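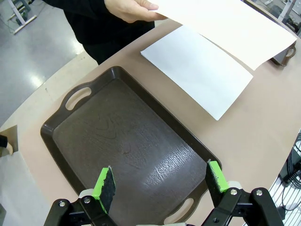 Brown plastic serving tray and white paper for the liner.

How to make a paper liner for a serving tray

Posted in February 2018 by Rhiannon Griffiths, in Kitchen and Table

I have several plastic trays of this type, with rounded corners and an oval handle hole in each short end. They are strong and they are cheap, but after some years the floor of the tray gets fine curved scratches from cups and plates being turned on it. You cannot polish these away. I tried it with toothpaste, as people advise on the internet, and I received a tray that smelled of mint and had the same scratches.

A sheet of white paper in the tray covers them completely. It also stops the small cups from sliding, and under a strong lamp it takes away the shine of the plastic. The problem is only the shape. If you put in a sheet as it comes from the packet, the corners climb up the rim and the sheet makes a hill in the middle. So the liner must be cut to the floor of the tray, and for this I first make a pattern.

What you need

The tray, clean and fully dry
One sheet of ordinary white paper for the pattern, larger than the floor of the tray
Thicker white paper for the liners
A soft pencil (2B is good, a hard pencil will tear the paper)
Scissors, and a ruler of 50 cm if you have one
A piece of thin card, for example from a cereal box
A little removable tape

About the paper

For the pattern you can use any paper, also paper which is printed on one side. For the liners I prefer drawing paper. I buy the Dillus pad, the one with the green cover, and it has been the same quality each time. Copy paper is possible but it becomes wavy as soon as there is one drop of tea. Glossy paper I do not recommend, the cups slide on it even more than on the plastic.

If your paper will touch food directly, for example biscuits without a plate, then please use baking paper or another paper which is sold for food. Drawing paper is for under cups and plates only.

Step 1. Wash the tray

Wash it with warm water and washing-up liquid, and go with an old toothbrush into the line where the floor meets the rim. Sugar likes to stay there. Dry it with a towel and let it stand for a while, as water hides also in the handle holes and comes out later on your paper.

Step 2. Measure the floor

Measure the flat part only, not the outside. The rim leans outwards, so the outside measure is always too big. My tray has a flat floor 32 cm long, and an A3 sheet is enough for it with something left over on every side. If your tray is bigger than A3, tape two sheets together for the pattern and buy the liner paper from a roll.

Step 3. Rub the pattern

Lay the pattern sheet over the tray and press it down in the middle with your flat hand. Fasten it with two small pieces of tape to the outside of the rim. Then push the paper gently with your fingertip into the line between floor and rim, starting at the middle of a long side and going towards the corners. Do the second long side, then the short ends. In the corners the paper will make folds. Let it fold, it is not important.

Now hold the pencil almost flat and rub along this line. You will see a darker edge where the floor finishes. In the corners rub with small strokes and go slowly. If the line is double, take the inner one.

It is much easier if another person holds the sheet at the far side of the table while you press. My son does this for me, under protest. If you are alone, a heavy book in the middle of the tray does the same work.

Step 4. Cut the pattern and try it

Take off the paper, put it flat and cut along the line. For the corners, turn the paper and keep the scissors still. Then put the pattern in the tray. It should lie flat without touching the rim strongly. Mostly it is too long by a very small piece at one end. Cut this away in thin strips and try again after every strip. I know it is boring, but a pattern you have cut too short must be made again from the beginning.

Write "top" on the upper side and make an arrow to one of the handles. A tray looks symmetrical but often it is not, and with the arrow you will always know how it goes in.

Step 5. Move the pattern to card

When the paper pattern fits, draw around it on the card and cut the card. From this card you can draw as many liners as you like. I keep mine in the tray itself, under the liner, where it also gives a softer bottom. Write on it which tray it belongs to. I have one for the brown tray and one for the small Vundale tray, and before I wrote the names I mixed them up every time.

Step 6. Cut the liners

Put the card on the good paper and draw around it lightly. Cut just inside the pencil line, so that no grey remains on the edge. I make 8 liners in one go and store them flat in a drawer. If you cut several sheets together, not more than two at a time, or the lower one moves and comes out crooked.

If you would like a decoration, do it before the liner goes in the tray. A simple line along the edge, drawn with a ruler, looks very nice on white. My sister uses a stamp with leaves. Test your ink first with a wet finger on a leftover piece, for not every ink which says waterproof is waterproof.

Step 7. Put it in

Slide one short end in first, up to the rim below the handle, then lower the rest. Smooth it with a dry hand from the middle outwards. The handles must stay open, therefore please never let the paper stand up at the short ends. Your fingers come through the holes when you carry the tray, and they will push the paper up together with everything on it.

No glue is needed. If the liner moves, use one small piece of removable tape under the middle. Double-sided carpet tape is too strong for this and leaves a grey dirt which you will be scratching off for an evening.

Some problems

The liner curls up at the ends. The paper was stored in a roll. Turn it over so that the curl looks down, and leave it in the tray overnight with a few magazines on it.

There is a gap along one long side. Your pattern sheet moved during the rubbing. If the gap is small, put the liner in the middle and it will look as if it was planned.

The corners stand up. They are not round enough. Put a coin on the corner of the card, draw around its edge and cut again. For a bigger curve use an egg cup.

The liner is stained after one use. Then it goes in the paper recycling, or if it is greasy, in the bin. For a children's party I lay two liners on top of each other and only take off the upper one after the cake.

Can I laminate it? Yes, if you have access to a machine that takes the size. Cut the liner a few millimetres smaller than the card, laminate it, and then cut the plastic to the size of the card, leaving a closed edge all around. It wipes clean, but the cups slide again.

In March I will write about fabric liners, which need a hem and a little more patience. The rubbing of the pattern stays the same, so please keep your card.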